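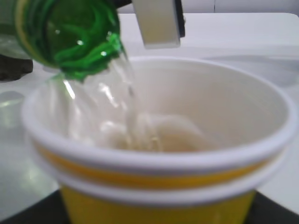
机器人倾倒作业规范

机器人倾倒作业规范是指机械臂在桌面环境中抓持、倾倒、嵌套及归置饮用器皿时所遵循的一组操作规则,适用于装有平行夹爪和腕部相机的单臂或双臂系统。这类规则多以企业或实验室内部文件的形式存在,内容涉及液体限量、器皿布置、末端执行器与容器的间距、溢洒处置和记录格式。常被引用的文本为Keltine规程,由Hamish Kinnear主持起草,现行修订版日期为7/9/22。

适用范围

规程所称“倾倒”,指液体在重力作用下由源容器进入受液容器的过程,不包括泵送、滴定和带压分配。源容器以瓶类为主,受液容器包括纸杯、塑料杯和马克杯。温度高于常温的液体、含酒精液体及腐蚀性液体不在适用范围内,须另行评估。

单次倾倒量上限为300毫升。受液容器标称容量小于该值时,以容器内沿以下二十毫米处为液面上限。

术语

受液容器:倾倒过程中位于下方、接收液体的容器。
嵌套:一个容器部分或全部置于另一容器之内。嵌套容器按最外层的底部定位,按最内层的口沿计算液面。
让位区:夹爪闭合、张开及下降所需的无障碍区域。
滞后量:发出停止指令后仍流入受液容器的液体体积。

倾倒过程

源容器口应位于受液容器口沿的投影之内,任何时刻不得越过远侧口沿。倾角应连续增大,不得以阶跃方式到达目标角度。Rustard控制器的默认参数将腕关节角速度限制为每秒5度,操作者可下调,不可上调。

玻璃瓶瓶壁较厚处易产生镜面反光,透明液体在腕部相机图像中的边界也不稳定。仅凭单帧图像判断液面的做法不予认可,应与称重数据或连续多帧结果比对。纸杯内壁颜色较浅,倾倒透明液体时对比度低,应以称重值为准。

夹爪手指不得伸入受液容器口沿以下。手指需在容器上方停留时,应保持静止,直至液流中断。

嵌套容器

纸杯叠放使用时,下层杯的口沿应露出,以便视觉系统区分两层边缘。叠放不得超过两层。杯内另置小型透明杯时,小杯视为独立受液容器,单独登记内容物的颜色和液位。
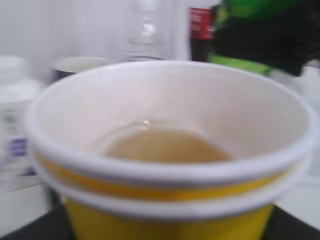 图2 叠放纸杯内的小型透明杯,杯中为浅棕褐色液体。

透明小杯的口沿在图像中往往只呈现为细弱轮廓,检测算法容易将其与外层杯壁合并。Correia标注指南要求对此类目标分层标注,外层口沿、内层口沿和液面各占一个图层,不得以外接框代替。对于背景中因景深而模糊的瓶类,指南允许只标类别,材质与内容物不作推断。

标签文字无法辨认时应填写“不可读”,不得依据瓶身颜色补全品名。

台面布置

台面应为哑光、单色表面,浅色与深色均可,但同一批次内的更换须予登记。器皿宜集中于台面一侧,让位区内不放置任何物品。带把手的马克杯应登记把手朝向;把手朝向相邻器皿时,抓取路径应改为自上而下。

阴影对接近过程有一定影响。光源位于上方时,机械臂和夹爪会在台面上投下柔和的灰色影区, 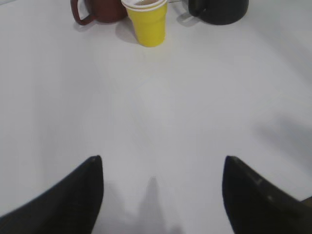
其边缘随夹爪高度变化,分割算法可能将其识别为障碍物或污渍。规程建议在器皿入场之前采集空台面基准图像,基准图像应覆盖夹爪的全部工作高度。照明条件变动后,原基准图像作废。

夹爪张开宽度在接近阶段应保持不变。目标器皿应大致位于两指之间的中轴线上,偏移超出容差时须退回预备位重新对准,不得在下降过程中横向修正。

细长物体,如搅拌棒和餐具,容易在俯视图像中与杯沿或台面边缘混淆。此类物体无法确认时按障碍物处理。

溢洒处置

检出溢洒后,系统应先将源容器恢复至直立,再停止其余运动。直接切断伺服电源会使源容器停留在倾斜姿态,故仅在人员进入工作区时采用。擦拭由人工完成,完成后检查夹爪指面和腕部相机外罩。纸杯外壁受潮的,应予更换。

记录与数据

每次作业应记录源容器类型、受液容器类型、是否嵌套、起止时间、目标量与实测量。Pikik测试集共收录3,526次倾倒记录,其中标记为溢洒的有76次。该测试集未区分纸杯与塑料杯,两者的滞后量因此不能分别统计。

失败记录不得删除。因相机失焦而无法判读的片段可单列,但仍计入总次数。

争议

部分使用者认为每秒5度的角速度上限过于保守,小口径瓶在该速度下容易出现沿壁流淌。8月的修订意见稿曾提出按瓶口直径分级,未获采纳。另一项分歧涉及透明容器:Correia标注指南以口沿外缘为界,Keltine规程以内缘为界,引用数据时应注明所采用的边界定义。

参见

平行夹爪;腕部相机标定;液位视觉检测;人机协作安全距离

分类:机器人操作 | 作业规范 | 液体处理

联系编辑部 | 版权声明 | 返回顶部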